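Section 3: Setting Up Your Undik Display in a Teaching Room

Welcome to the fun part! The stand is on, the cables are in, and the screen is ready to be tuned to your room. Even a good screen can look flat under the wrong lights, and a little time spent here makes a wonderful difference to everyone in the back row.

You will need the remote, the Grutitz cloth from the accessory bag, and a video or still you know well. If you skipped Section 2 (Mounting and Cables), go back and finish it first.

Caution: Do not adjust the tilt with the screen powered on. The hinge cover can pinch the power lead.

3.1 First power-up

1. Turn on the wall outlet, then press and hold the power button on the lower right of the screen until the light goes from amber to white.
2. Pick your language and press OK.
3. When the screen asks for a room type, choose Teaching Room. (Lobby is very bright and makes a lovely welcome sign, but it will wear out your eyes in a long class.)
4. Let the screen warm up for 2 minutes before you touch any of the color settings.

Note: If the light stays amber, the input cable isn't fully seated. Push it in until it clicks.

3.2 Setting brightness

1. Set the room lights the way you use them during class. Close the blinds if you normally close them.
2. Press Menu, then Picture, then Brightness.
3. Start at 400 and sit in the seat farthest from the screen.
4. Raise or lower the number until white text is easy to read without glare. Rooms with big windows may need as much as 900, and that's fine!
5. Press Save. The number stays with that input, so your laptop and your document viewer can each have their own.

Caution: Settings above 900 turn on the cooling fan. Keep the vents on top of the screen clear.

3.3 Shadows and highlights

Now bring up your own material. Close-up footage is great for this, especially anything with shine, fine texture, and dark corners all at once.

1. Pause on a still with both bright spots and deep shadow.
2. Go to Picture, then Shadow Detail. Move the slider up one notch at a time until the dark parts start to look gray, then back down one notch.
3. Go to Highlight Detail and lower it until small glints look like separate points instead of one white patch.
4. Check thin lines last. If a thread or a hair has a pale halo next to it, turn Sharpness down to 3. 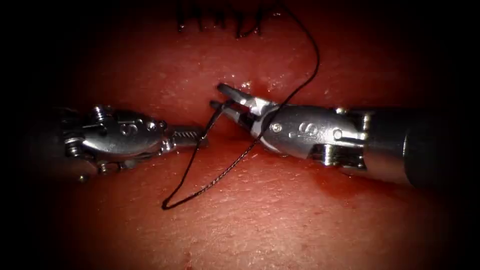
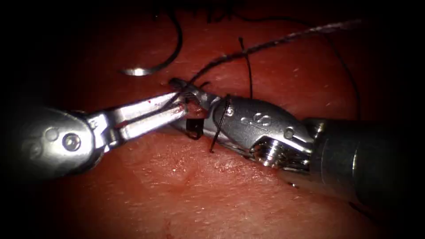
Suture thread between the tips of two instruments, close up.

Undik Display Guide Page 14

5. Press Save, then play the clip from the start. Motion can change how shadows look, so give it a full run before you move on.

Note: Are the reds too strong? Leave Contrast alone and lower Color Depth. You'll keep all of the fine grain that makes close-ups such a pleasure to look at.

3.4 Storing your room

Once you have a look you love, store it! The Gounder menu (the button with the small house on it) keeps 3 room profiles.

1. Press the house button.
2. Choose an empty slot and press Save As.
3. Type a name. Short names work best, such as "Astport upstairs" or "Evening class."
4. To switch profiles later, press the house button twice and use the arrows.

If you teach the same class in morning and evening, make a profile for each. Daylight changes the room more than you'd expect, and switching takes one press.

3.5 If something looks wrong

Picture is too blue: Set Room Light to Warm and wait for the screen to settle.
Text has colored edges: Set Input Range to Full on your computer, then restart the screen.
Profile will not save: All slots are in use. Delete one and try again.
Smudges on the panel: Turn the screen off, let it cool, and wipe gently with the dry Grutitz cloth. Never spray cleaner on the panel.

Continue to Section 4 for sound and speaker placement.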